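Notebook, teleoperation bench, November

Continuing from the last entry, where I stopped in the middle of the glove problem. The glove is solved. It was the thumb strap, which was too loose, so the fingers of the robot closed a little later than my own fingers. I have put a second strap on it and written the hole number on the inside with a pen. Please do not change it without writing it here.

Today's work was the lid task. The robot must take the glass lid by its handle, lift it, carry it to the steamer and put it down on top. Later there will be a second version where the lid comes off again, but I want the first one to be good before we start with that. We have two ways of showing it. One is by hand: I put the arm in the soft mode, hold it behind the wrist and move it myself through the whole task. The other is by remote control, with the glove and the small lever arm that Laxdal sent us. I did both today, and I try to write down the differences while I still remember them.

Setup as it was at the start. Table pushed against the wall. Zero position of the arm checked with the pin. Wrist camera on, side camera on. Recording program is the Paranis one, version from last week, not the new one, because the new one loses the gripper opening value when you press pause. I have reported this to them. Speed limit at 70 per cent for remote control and no limit for hand guiding, as the arm cannot run away from me when I am holding it.

By hand, first block.

I did 12 demonstrations by hand before the coffee break. They are saved in the folder lid_hand_a. The first two are not good and should not be used for training. In number one I began to move before the recording light was green. In number two I turned the wrist too much in the approach and had to turn it back, and I do not want the robot to learn this little dance. I have marked both with X in the list.

From number three it goes better. What I have found is that the approach should come from straight behind the handle and a bit from above, with the fingers fully open, and that I must stop for a short moment before I close. If I do not stop, the arm is still swinging slightly and one pad touches the handle before the other. Then the lid slides on the table. It slides very easily. A metal rim on a smooth table gives almost no friction, and I lost the lid position this way several times.

The soft mode has its own problem, which I have written about before. When I hold the arm behind the wrist, my hand is sometimes inside the side camera picture. The network then sees a hand in the training pictures, and in the real run there is no hand. Grethe says it does not matter so much when we only use the wrist camera for the last part. I am less sure. I would like to make a test with the side camera left out completely and compare.

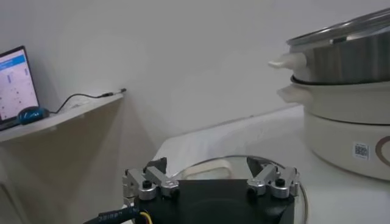 Grethe Lykkegaard, teleoperation bench, Zuvonport workshop
Entry continued after the break

The wrist view is what I used for nearly all of the remote part, so I write a few things about it. The handle comes up between the two fingertip pads, and this is a very good guide for the eye. I keep it in the gap and go forward. The glass itself is difficult. Apart from the rim and the handle I see almost nothing of it on the monitor, and I steered by these two only. If the network does the same as me, fine. If it tries to find the glass, it will have a hard time with this table, everything being so white.

I also notice that the gripper body hides a part of the lid when we are close. For the grasp it is no trouble. For putting the lid down it may be, when I would like to see the near side of the rim and cannot.

And a correction to what I wrote before the break. I have quoted myself there as "Grethe says", from our meeting minutes, which looks strange when I read it again. It was my opinion in the meeting and now I have become less sure of it. I leave it standing, as we agreed not to delete in this book.

Remote control, second block.

The lever arm from Laxdal is nicer than the old joystick, but you must learn to be slow with it. My first trials were all too fast. There is a delay between my hand and the robot, I measured 161 milliseconds on the screen timer, and it is enough to make me overcorrect. I move to the left, nothing happens, I move more, and then the robot goes too far. After a while the hand learns to wait. I would advise anybody new on this bench to practise for half an hour with a sponge before they touch the glass.

The grasp works well by remote. It was a surprise to me. I had believed that by hand would be better for the grasp, as I can feel the contact, but in the remote recordings the closing is cleaner. I think it is because I look at the monitor from the same view as the robot has. By hand I look from my own eyes, from above and from the side, and I correct for things which the wrist camera cannot see. So the robot gets a movement without the reason for it.

The carrying is worse by remote. The lid hangs down a little at the front when it is lifted, and then the way over to the pot is quite short, so there is not much space to make it level again. I must lift, stop, turn the wrist until the rim looks flat, and only then go to the right. The upper handle of the steamer points to the left, exactly towards where I am coming from, and the handle of the base pot sits just under it. I hit the upper one two times with the rim. No damage, but it made an ugly sound. For the next session I will go higher before I go sideways. I propose to make it a rule for all the people who demonstrate: first up, then sideways, then down. If one of us goes in a straight diagonal line and another goes in a square, the network will make something in the middle, and in the middle is the handle.

About the grip force. I started with the standard value and the handle turned between the pads when I lifted. I increased it by two steps and it holds. It is a rounded handle and the pads are flat, so there is not much surface in contact. I have asked Vultton if they can deliver softer pads in the same size. They have answered that the delivery time is long. In the meantime we could try a thin layer of silicone tape, but then it must be on for all the recordings, otherwise the picture of the fingers changes between the folders.

I stopped the remote block when my wrist was tired. I could see in the list that the last recordings were getting longer, and a tired demonstrator makes bad data. These are in lid_remote_a.

First replay.

With both folders together with the older ones from the pan task we have now 381 recordings on the disk. I have not trained on all of them, only on the lid folders, as a quick look. It took around two hours on the small computer. The result is not strong yet, but it is something. The arm goes to the lid every time and stops over the handle. Then it waits too long. I believe this is my own short stop, the one I described under the first block. I have shown the stop in every recording, and in the stop nothing changes in the picture, so the network does not know when the stop is finished. It closes at last, but one time I counted slowly to nine.

Possible cures, in the order I would try them:

Cut the stop out of the recordings afterwards, leaving only two or three frames.
Give the network the gripper command from the previous steps also.
Make new recordings without the stop, with a slower approach.

The first is the cheapest, so I will begin there. The script for cutting is in the tools folder, but it has been written for the old file format and I must change the time column.

The lifting in replay was good in the runs where the grasp was good. Putting down on the steamer I did not let it try alone. I stood with the hand on the stop button and broke off above the pot each time. I would like to see the path first in the simulator.

Other things to remember.

The cable on the gripper body should be tied once more near the elbow. When the wrist turns far to the left it becomes tight, and in hand guiding I can feel it pulling against me.

The stopwatch in the Paranis program and the clock of the side camera do not agree. The difference is small but it grows through the day. Restart both together in the morning.

I have set a pencil mark on the table for the middle of the pot. The lid has no mark, on purpose. It should be placed a bit differently each time, also turned, and also sometimes nearer to the pot. In my recordings of today it was mostly in the same area, which is a weakness. Whoever takes the next session, please spread it more.

The room is free on Sunday if somebody wants a long quiet block. I cannot come myself, but the glove is charged and the key is at the usual place. Write the folder name here and mark the bad recordings with X, also when they are your own.

Next: cutting script, elbow cable, silicone tape test on the spare fingers, ask Laxdal if the delay can be made shorter with the wired connection.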